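# Setting up the Zeltau two-finger kit for household chores

The Zeltau kit is sold by Drurex as an add-on for light robot arms, and the box promises "first grasp before lunch." That depends on when you eat. This guide takes you from the mounted gripper to a first run of fetching and hanging clothes, and tells you which pages of the manual to skip.

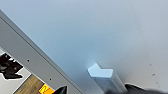
*By Virgilio Rivera · Bench testing by Gerardo Tolentino · Updated in July*

## Before you start

You need the gripper, the wrist camera, the head camera, a laptop with Zerkaven installed, and a clear stretch of floor. The screwdriver in the kit fits every screw in the kit except the ones on the camera clamp. Bring your own.

Set aside 30 minutes for calibration. The manual gives a smaller number, presumably timed by somebody who had already done it.

## 1. Calibrate the wrist camera

1. Open the fingers all the way and press **Home** in Zerkaven.
2. Check that you can see both black fingertips in the wrist view. If you only get one, loosen the clamp, turn the camera a hair and tighten it again.
3. Close the fingers on something dull and solid. The rubber block in the box is fine.
4. Save the profile. Zerkaven doesn't save on exit and doesn't mention this.

Leave clear plastic for later. A see-through bar against a pale wall gives the camera very little to work with, and the software will happily draw its grasp box around the wall. When you do get there, turn on **Edge assist** and drop the closing speed to the second notch. Gerardo got good holds that way, after an afternoon of bad ones.

## 2. Teach it the room

Drive the robot slowly through the space with the head camera on and **Map** running. Pause at doorways and wherever the flooring changes. Stripes and bright tiles are useful landmarks, though the software may ask you whether they are steps. Say no. It will ask again.

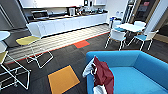
*The kitchenette and sofa from the head camera. Mark the wire-frame chairs as keep-out areas.*

Thin chair legs are the kit's weak spot. Draw a keep-out box a bit wider than the chair, and redraw it when somebody moves the chair, so every day. You can store up to 11 named spots per map; I'd spend one on the sofa, where cloth tends to pile up, and one on the end of the counter.

## 3. Try a hanger

Soft things on hangers make a fair first job. Open the closet door yourself. The kit has a door routine, and I have opinions about it.

1. Park the robot facing the opening and tilt the head camera down.
2. In the view, tap the neck of the hanger, well clear of the cloth.
3. Choose **Pinch, top** and run at half speed.
4. Lift straight up before pulling back. Zerkaven's default does these in the other order, and the rail wins.
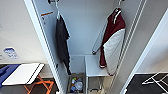
*Closet with a garment on each side. The hangers are white, and so are the walls: tap carefully.*

If there's an ironing board behind the garment, set the reach limit short of it. The fingers don't know where the jacket ends and the furniture starts.

## Is it worth buying?

For a lab or a patient hobbyist, yes. The fingers grip well and the wrist camera is better than the one on the older Blomqvist kit, which I used for two years and won't miss. The software feels like it was finished on a train – a bumpy one. Drurex says the saving problem will be fixed in the next release. Until then, press **Save**, then press it again.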